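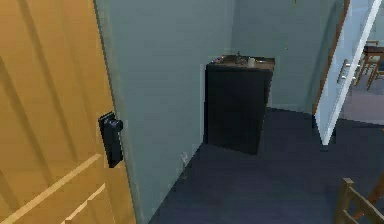

Drorneo Door Hardware Terms

A bilingual-ready glossary and text set for interior door hardware

Overview

Drorneo is a small text dataset of terms used in the sale, fitting and repair of interior door hardware. It covers knobs, levers, backplates, latches, hinges, strikes and the trim around a door opening. Each entry gives a term, a plain definition, a part of speech, known variants and at least one usage sentence.

The set was put together for people who write catalogs, repair guides and parts lists. It is text only. The current release is 1.4 and the working language is American English. An empty column is kept for a second language so that translators can fill it in without changing the file layout.

Contents

terms.csv: 162 main entries, one per row
variants.csv: 146 alternate spellings and trade names, each linked to a main entry
usage.txt: usage sentences, one per line, with the entry ID first
notes.txt: comments on entries where sources disagree
CHANGES.txt: release history

Fields in terms.csv

id: a short code, such as KN-012. The letters give the group and never change between releases.
term: the preferred form, in lower case unless it is a proper name.
pos: noun, verb or adjective.
group: one of 5 values: knob, latch, hinge, plate, trim.
definition: one or two sentences, no more than 40 words.
see_also: IDs of related entries, split by semicolons. May be blank.
target_term: blank in this release. Reserved for translation.
status: "settled" or "open".

Sample entries

KN-003, backplate, noun. A flat plate that sits between a knob or lever and the face of the door. Variants: back plate, long plate (when tall). Status: settled.

KN-012, passage knob, noun. A knob set with no lock, used on closets and hallways. Variants: passage set. Status: open.

LT-007, backset, noun. The distance from the edge of the door to the center of the bore hole. Status: settled.

HN-002, knuckle, noun. The rounded part of a hinge that holds the pin. Status: settled.

How the terms were chosen

The first list came from parts sheets supplied by Zilen, a regional hardware wholesaler, and from the index of the Lightfoot repair manual. Terms that showed up in only one source were dropped unless a working carpenter on the review list asked to keep them. Lock cylinders, electronic locks and exterior weather seals were left out. They need more detail than this format allows.

Definitions were written from scratch. Please don't paste in wording from a catalog when you send a correction.

Known problems

The line between "rosette" and "backplate" is not firm. Some sellers use rosette for any round plate, and others use it only for the decorative kind. Both are kept, and KN-004 is marked open.

"Strike" and "keeper" are treated as variants. Readers outside North America may not agree.

Door handing (left-hand, right-hand, reverse) has 76 usage sentences, far more than any other topic. If you use the set to count how common a term is, take those lines out first.

A few rows in variants.csv have a trailing space in the last column. Trim before you join the tables.

Loading the files

All files are UTF-8 with Unix line endings. The CSV files use commas and double quotes. Spreadsheet programs may turn size fractions such as 1-3/8 into dates, so import every column as text.

License

Free to use, copy and change, with credit to the Drorneo glossary. The Kidalard icon font used in the printed version is under separate terms and is not part of this download.

Corrections

Send one correction per message with the entry ID in the subject line. Say where you have seen the term used. Changes are batched and the next release is planned for February.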